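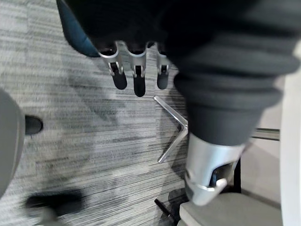

Striped carpet, lounge corner.

4 Jun 2026. Bin notes. We're still on the blue bags, the see-through ones from Wollico (500 to a box, and I think we've had that box since January!). Fine for the little round black bin, though I do wish they'd open without a fight. 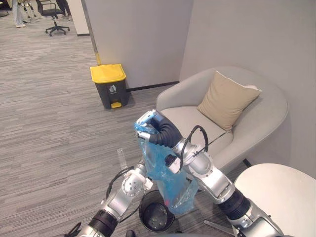

The yellow-lidded pedal bin takes the bigger liners, so please don't mix the rolls. I've put both on the Tjoa shelf, small ones on the left.

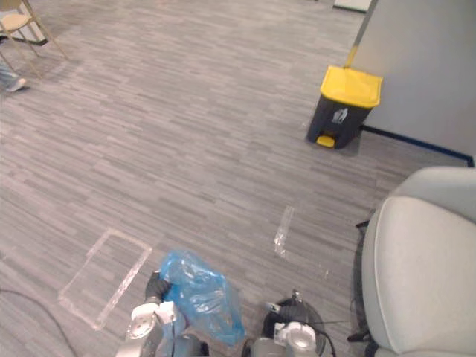 Tape on the carpet stays down for now. Must order more liners from Fluta on Monday.

3 comments · 8 shares

Recent entries
Kondov shelving, second go
Which cushions can be washed
Cable tidy, part two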